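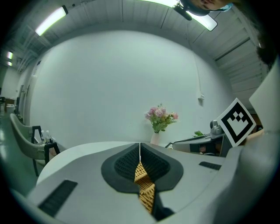 Tube fluorescent et luminaire au plafond

Remplacement de tubes fluo par des LED : ballast à ponter ou non ?

vilela_14
Bonjour,
Local de 14 m de long, plafond blanc nervuré, réglettes T8 de 1 500 mm à ballast ferromagnétique. Je veux passer en tubes LED. Au poste de travail je mesure 500 lux en tubes neufs, nettement moins après deux ans. Faut-il retirer le ballast ou se contenter de changer le starter ?

Kaj Bach
Ferromagnétique : tu laisses le ballast, tu mets le starter LED fourni avec le tube. Pertes résiduelles faibles, câblage intact.

jukelex
Pas d'accord. Un ballast de vingt ans chauffe, vibre et finira par lâcher. Je ponte systématiquement : phase et neutre selon le schéma du tube, condensateur de compensation déposé, étiquette sur la réglette.

Kaj Bach
Et tu modifies le luminaire, donc la responsabilité du fabricant saute. En local professionnel, je ne le ferais pas sans électricien.

plirkton
Autre point : le flux. Un T8 fluo rayonne sur 360°, un tube LED sur 160° environ. Avec un plafond clair, on perd la part réfléchie. Chez moi, 705 lux avant, presque 500 après, à hauteur d'établi égale.

jukelex
Relevé fait à quelle température ? Un luxmètre d'entrée de gamme lit mal les LED froides.

plirkton
4 000 K dans les deux cas, même appareil, une heure de chauffe.

vilela_14
Merci. Je vérifie ce soir les références des ballasts – deux réglettes ont été changées par le propriétaire et sont peut-être électroniques.

Kaj Bach
Si électronique, pas de starter : il faut un tube compatible HF, ou déposer le ballast. Coupe au disjoncteur avant d'ouvrir et contrôle l'absence de tension.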